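3.2 Source Agreement in Short Celebrity Biographies
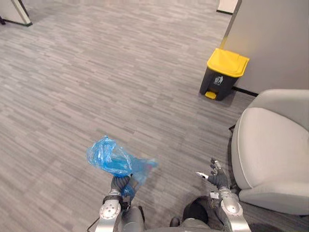
Figure 3. Robot arms above a patterned gray carpet, the left one holding a crumpled blue plastic bag; a small bin with a yellow lid stands near the wall.

The second part of the study considers how consistently short online biographies of screen actors report the same basic facts. The corpus holds 729 biography pages collected in July from three sites, Dodeo, Ukier and Lavow. Each page covers one working actor and runs to at least 100 words. Pages that only listed credits were removed before coding.

Four fields were coded on every page: birth date, birthplace, number of siblings, and first screen credit. A field was marked as stated, implied or absent. A birth year worked out from a given age was coded as implied, as was a sibling count that had to be taken from a list of names. Net worth and height were left out of the main coding. Both appear often, but the pages rarely say what year the value belongs to.

Agreement was measured only for actors who appeared on all three sites. This left a subset of 35 actors. Two values were treated as matching if they were identical after spelling and date format were made uniform. For birthplace, a city and its state were matched to the same city given alone, while a state given alone was coded as a partial match.

Birth date showed the highest agreement in the subset and first screen credit the lowest. Much of the disagreement over first credits comes from differences in what is counted. Some pages begin a career with a commercial or an uncredited part, others with the first named role. The phrase "active since" was especially unstable - it was used for modeling work, stage work and television on different pages by the same site.

Sibling counts raised a separate problem. Half-siblings were included on some pages and left out on others, usually without comment. We followed the rule proposed by Rodrigues and kept the two groups apart where the text allowed it. Where it did not, the field was coded as stated but excluded from the agreement measure.

Matching values do not show that a fact is correct. Several pages shared whole sentences, and a copied error scores as full agreement.

Comments (2)

Craig Moffat
Was the partial match on birthplace scored as half or as a miss? I can't find it in 3.1 either.

Keir Rutherford
I would like to see net worth coded anyway, even without the year. A table in the appendix would do.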